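**Power strip on the worktable: where does it live?**

**loseck_garage**

Settling an argument with myself before I drill anything. I have one plain white power strip for the worktable and three possible homes for it: flat on top, screwed to the underside, or on the floor with the rest of the spaghetti. I have tried the floor. The floor is where I kneel on plugs.

For now it's on top, on the white board I use so I don't chew up the wood.
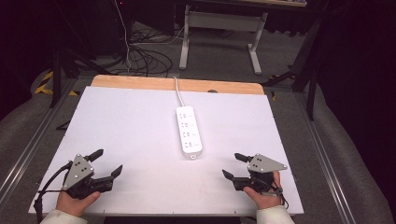
What bugs me is the cord. If it leaves over the far edge I never snag it, but then I have to walk all the way around to unplug the thing from the wall. If it leaves toward me I catch it with my sleeve about 9 times a day. Opinions, please. I know you have them.

**intarasuk**

Far edge. You unplug from the wall maybe twice a month. You have sleeves every day.

**grander47**

Underside. Four screws, done, and you get your table back. A strip sitting on top of a work surface is a strip waiting for coffee.

**loseck_garage**

I don't drink coffee at the table.

**grander47**

Everyone drinks coffee at the table. Some of us are still in denial.

**colard_b**

Going to disagree with grander. I had mine underneath for years and what I got was a daily crawl to find out which plug was the soldering iron. Upside down, in the dark, reading labels I wrote in pencil. Moved it on top last October and my knees sent flowers.

Pick a strip with a switch for each outlet if you're going to look at it all day. Then you can kill one thing without pulling it, and you can leave the chargers plugged in without feeling guilty. Mine sits lengthwise, pointing away from me, so the short end is closest and it eats the least width.

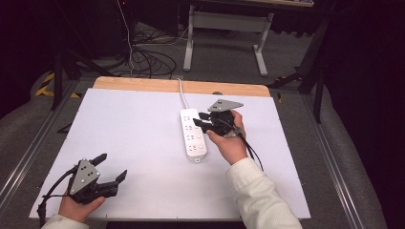

The other thing with lengthwise is that fat adapters hang off to the sides, over open table, and don't crowd the next socket quite so badly. Quite. There is always one adapter shaped like a brick that wants two seats.

**intarasuk**

The brick goes on the last outlet. I thought this was taught in schools.

**colard_b**

There are two last outlets and I own three bricks.

**grander47**

Underside has all the room in the world for bricks. Just saying.

**intarasuk**

Until gravity has a word with them at 2 a.m. I had one let go right onto a tin of screws, and I reached the ceiling before I was properly awake.

**loseck_garage**

OK, leaning toward on top, cord off the far edge. Follow-up: how do I stop it from sliding? Every time I pull a plug the whole strip comes with it, like a dog that thinks we're going out.

**colard_b**

Hook-and-loop tape, the wide kind. Two short pieces, one near each end. Don't run it the full length or you'll need a crowbar. Wipe the bottom of the strip first and give the adhesive a night before you tug on anything.

I also turn mine a bit off straight when I'm sitting at the corner, with the switches along the far side so my wrist doesn't hit them. 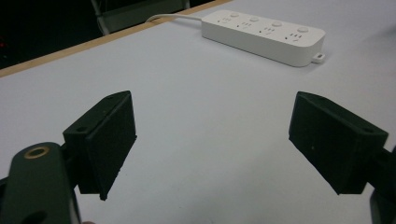
Once I had it the other way around and turned off my own desk computer with a sandwich. Lost 47 photos I was halfway through sorting. So, switches away from the elbow.

**grander47**

So the top of the table isn't safe for food either. Interesting.

**colard_b**

The sandwich was fine.

**intarasuk**

Adding one thing, check the rating printed on the strip before the heat gun and the space heater both move in. Heaters go straight to the wall outlet, please, wherever you mount this.

**loseck_garage**

The heater is on the wall already. Tape ordered. Switches away from me, cord off the back, and I'll do something about the floor cables in the spring.

**grander47**

Which spring?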